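Workbenches, Tables & Tops > Finishes and Care

Black tape on a light wood top: is "no residue" ever true?

grainwise_ohio
Apr 23, 2025
We have a Greretti top, light honey color, boards running the long way, oil finish according to the seller. There's an outline on it in black tape so the colored blocks have a place to go. The tape is Plident matte and the roll says "lifts clean from any surface." Any surface is a big claim. I want to hear from people who have pulled it off oiled wood.

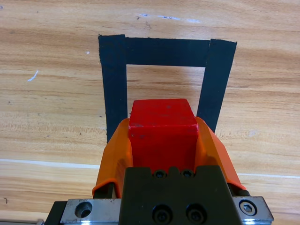
The red block is in all three, but the close one is the one to look at for tape edges.

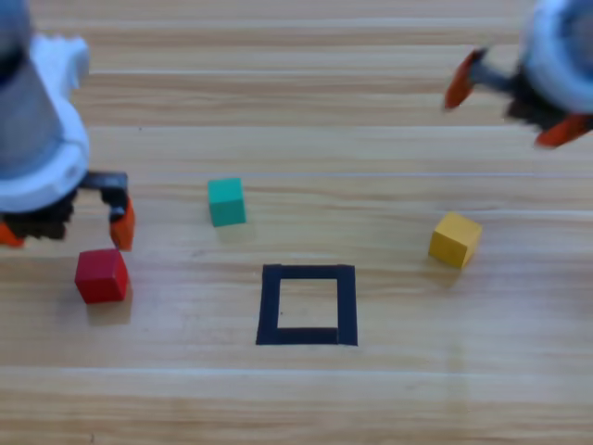
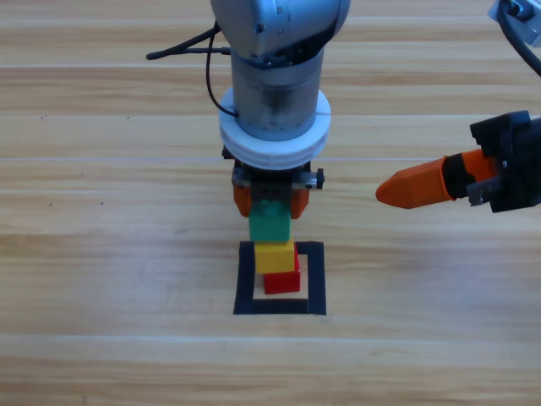

The outer edge of the left strip has gone ragged. I can live with that. What I can't live with is a dark shape in the wood for the rest of its life. The tape went down in October. The listing has 3,248 reviews and every one I opened was written the week the box showed up, so they're no use to me.

mapleshim
It's fine. I've had Plident on my bench top for a year and pulled it with no trouble. Go slow, pull it back flat over itself.

sawdust_tax
What finish is on your bench though? Mine lifted clean from polyurethane too. Oil is a different animal. The glue sits right against the wood.

mapleshim
Poly. Fair point. I still think people worry too much about tape.

grainwise_ohio
So that's one vote for a surface I don't have.

quarterturn
Residue isn't your problem. Mineral spirits on a rag takes care of residue. Your problem is color. Light wood darkens in daylight and the part under the tape doesn't. You peel it and get a pale outline, clean as can be, and the label is still telling the truth.

benchdog_Lou
I don't buy that for an indoor room. I had a calendar sitting on a pine desk for years and never saw a line.

quarterturn
Is your desk near a window? Mine was, and I got a line in one summer. It took most of the next year to fade in.

benchdog_Lou
North side, blinds down. OK, maybe that's why.

sawdust_tax
Try a short piece first. Peel back an inch at a corner where the strips overlap and look at it under a lamp. If it's sticky, warm it with a hair dryer on low and try again. I'd stay away from the Abreu citrus remover until you've tested it underneath. It left a blotch on my oiled shelf that was worse than the glue.

tinroof_76
Seconding that on Abreu. It smells nice and it stripped my finish.

mapleshim
I've used Abreu a dozen times without a blotch. Did you leave it sitting?

tinroof_76
The bottle says five minutes. I gave it five minutes.

grainwise_ohio
Peeled an inch at the upper right corner. No glue that I can feel. There might be a slightly lighter stripe, or I might be seeing it because quarterturn told me to.

quarterturn
Wipe it with a damp cloth and look while it's wet. If the stripe goes away it's only dry oil. If it stays, it's color.

grainwise_ohio
Still there when wet. Faint. So the label is right and I'm still annoyed.

sawdust_tax
Light pass with 280 grit along the grain, then oil the whole top. The whole top, or you'll trade a stripe for a patch.

benchdog_Lou
Or leave it alone and put the tape back. You need an outline there anyway, right?

grainwise_ohio
I do. The top cost $134 and I'd like to sand it once, so it can wait until the outline moves. Has anyone used the Flustel removable tape? It costs twice as much and makes the same promise.

tinroof_76
Used it for two weeks. It curled at the ends. I went back to Plident.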